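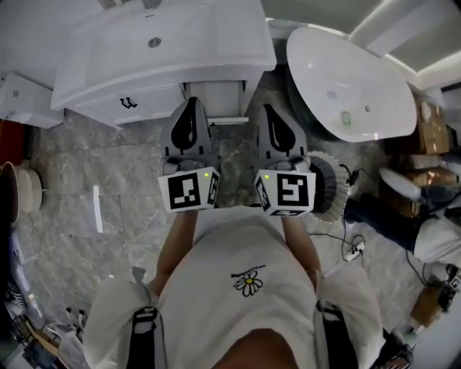 Overview

The Dolldale washroom set is a collection of examples for teaching a robot arm to do small jobs at a basin. Recorded in March by the Rulstead group. People do the jobs by hand, holding a pair of grippers, and the learning system copies from the recordings. No robot needed at this stage.

Equipment

Two hand-held grippers per person. Each carries a cube with printed square markers – these give the position of the hand. Software is Brollano, used for syncing and trimming.

Recording

Sessions were held in a white-walled room fitted with a basin and tap. Each job starts with both grippers open and ends the same way. Takes with a dropped item are kept but labelled seperately. 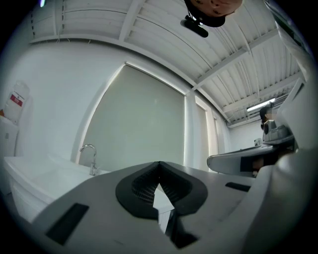
What is one example made of?
A single take of one job, from grippers open to grippers open, with the video and hand positions lined up in time.

Contents

The first release holds 1438 takes. Of these 495 use both hands at once, the rest mainly the right. 70 were held back for testing and should not be used in training. Jobs are grouped under 3 headings: wiping, placing, turning the tap. Lương, a smaller set from the same group, uses the same labels and can be be merged without changes.
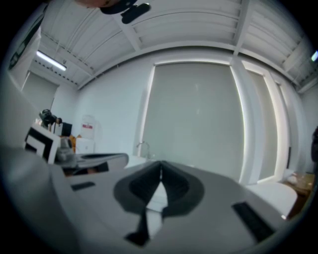 Why are failed takes kept?
They show the system what a slip looks like and how a person recovers from it. Users who don't want them can filter by label.

Known problems

Hand position drifts when a marker is covered. Worst in two-handed takes – the grippers hide each other. Glare from lights also a problem in early sessions. Fix planned for the second release, no date given.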